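Book club picked a 958 page family saga and I'm leading the discussion. Help?

Posted by marigold_reads in Books & Reading > Book Clubs

Hi all! I'm so excited and also a little bit panicked. Our club meets on the last Thursday of the month and in June it's my turn to lead. The group voted for The Salt Ledger by Colm Gilmartin, which I suggested (my own fault!) after reading the first chapter standing up in the bookstore. I did not look at how thick it was. My edition is 958 pages.

For anyone who hasn't read it, it follows the Phan family over four generations, starting with two sisters who run a boarding house in Tunis and ending with a great-grandson who goes back to look for the building. In between there's a long middle part set in Udasar, the made-up mountain town where most of the family ends up, and that's where I am now. I love it. I love the boarding house chapters most of all, with the lodgers who never pay and the aunt who writes down every meal she serves. But I'm already losing track of who is whose cousin, and there are two characters called Minh who are both alive at the same time for a good long stretch.

What I'd like to know:

Is it okay to split a book this size over two meetings, and if so, where would you cut it? I don't want to spoil the second half for the people who are reading slowly, and I don't want the fast readers to be bored either.

How do you keep the family straight for a group? The book has no family tree in the front. I looked twice.

And is there a way to talk about the narrator without giving away who it is? I have a guess. Please don't tell me if I'm right!

We're a chatty bunch, eight of us, mostly reading in the evenings after work. A couple of people listen on audio. Nobody is a literature professor. We usually have snacks and talk for an hour and a half, and at least half an hour of that is about the book if the leader does her job.

Thank you so much, any ideas are welcome!

pageturner_lou

Oh, you are in for such a treat! I read this one two winters ago and I still think about the flood chapter when I'm washing dishes. Please don't be scared of the length. Once the family gets to Udasar it moves so much faster, and the last part I read in a single weekend with my phone in another room.

Yes, split it! We did it over two meetings and I can't imagine doing it any other way. The book is in five parts, and the natural place to cut is the end of Part Two, when the older sister gets on the ship and you don't find out for ages whether the younger one followed her. Everybody came to our first meeting with a theory about that and we argued until the host started turning off lamps. It's a bit less than half the pages, so people who fall behind early have a fair chance, and the second stretch reads quicker so it evens out.

The one rule we made was that anyone who had read past the cut had to keep quiet about it, including faces. You would be amazed how much a person can give away by smiling into a cup of tea. If you have a fast reader in the group, give her a job! Ours picked a passage from the first half to read out loud, and she chose the scene where the aunt feeds the tax inspector, and it was so much funnier out loud than it had been on the page. After that we had everyone bring a passage. Some people brought half a sentence. One brought a recipe from the meal book, cooked, which is the best thing anyone has ever brought to our club.

For the family tree, make your own on a big sheet of paper and leave it on the wall or the table while you talk. Start with only the two sisters and let people add the names as they come up. We got a few wrong the first time and the correcting was half the fun. For the two Minhs we wrote Minh the Tall and Minh of the Goats and never had trouble again (you'll know about the goats if you're in the middle part). 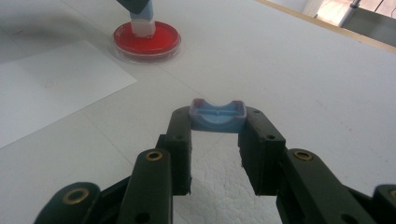

Small blue tray, held at both ends

Now, questions that got our group going. Feel free to steal any of these, they're all safe for the first half:

Which sister would you rather have as your landlady?

Why do you think the aunt writes down the meals and leaves out the people who ate them?

Did you trust the father when he said the house was only being rented out?

What does the family lose when they stop speaking to each other in the old language at the table? Does anyone in the book notice it at the time?

Is there a lodger you'd want a whole novel about? (Mine is the piano tuner. I would read 100 more pages of the piano tuner, happily.)

That last one went on for so long that we had to set a kitchen timer. If your people are chatty like mine, five questions will be plenty. I made a list of 20 and we got through four.

About the narrator: ask "What does the person telling this story seem to know, and what don't they know?" It's a great question because nobody has to guess out loud, and the ones who have guessed get to feel clever in private. Save the real talk about it for the second meeting. And keep going, the guess you have now may change on you more than once!

dkessel

I liked it less than most people. The middle is slow and the letters could have been trimmed. Splitting it is fine.

If your audio listeners complain about chapter numbers, it's because the audiobook counts the letters as separate chapters and the print book doesn't. Tell them to stop at the end of Part Two, not at a chapter number. We had one man listen three hours too far.

tamsin_and_tea

I'm jumping in because I've led this book and I've also been the person who didn't finish it, so I can speak for both camps!

I agree with Lou about the end of Part Two. There's another good place, though, if your group reads slowly, and that's right after the wedding in Udasar, a few chapters later. The tone changes so much after the wedding. All the comedy of the boarding house is behind you and the children start to take over as the main characters. We stopped there, and it gave us a lovely comparison to make: the crowded table in the first chapter and the wedding table, with so many of the same dishes on it and so few of the same people. I'd reread those two scenes side by side before your meeting even if you don't stop there. I got goosebumps.

On keeping people straight, a sheet on the wall is great if you're meeting in someone's house. We meet in a noisy café, so I made bookmarks with the first two generations on one side, very plain, just names and who they married. I left the back blank for the rest so people could fill it in themselves as they read. Don't copy one of the family trees that readers have posted online! Every one I've found has the death dates on it, and one of them gives away the adoption in the very top row.

A few other things I wish I had known:

Pay attention to the songs. There are three of them and they come back in the last part with words changed. If you mark the pages as you go you'll thank yourself later.

The chapter called Kamum confuses everyone. It's the one that seems to be about a completely different family, with the ferry and the lost coat. I almost skipped it. Please don't skip it, and tell your group not to, but don't tell them why. When I got to the place where it connects I made a noise on the bus.

Let people be annoyed with the book. Gilmartin does leave things hanging for a very long time, and a couple of our members were really cross about the younger sister. One of them nearly gave up. She came to the meeting anyway, told us all the reasons she was furious, and it was the best conversation we'd had all year, because in order to be that angry she had noticed everything. She did finish it in the end and cried at the door scene like the rest of us.

For those who don't finish at all, say in your reminder message that they're welcome. I was that person the first time, stuck in the letters, and I nearly stayed home out of embarrassment. I'm so glad I went. Hearing the others talk about the old house got me to pick it up again, and reading it while already knowing a bit of what was coming didn't spoil it for me.

As for the time, an hour and a half is good. I'd open with something easy that everyone can answer, like a favorite meal from the meal book, and go around the table once so the quiet ones get to speak early. After that I'd let it run. Keep one question in your pocket for when the talk drifts off to vacations and dogs. Mine was "Would this family have been happier if they had never left?" and wow, did it bring them back.

Have a wonderful time with it, and please come back and tell us where you stopped!

marigold_reads

You are all wonderful, thank you! I'm going with the end of Part Two, and I've already warned the audio people (thank you dkessel, one of them was about to sail right past it). The big sheet of paper is happening too, and I'm stealing the landlady question to open with.

I read the Kamum chapter last night and I have no idea what's going on, but I'm trusting you. I've marked two songs so far. Off to find the third!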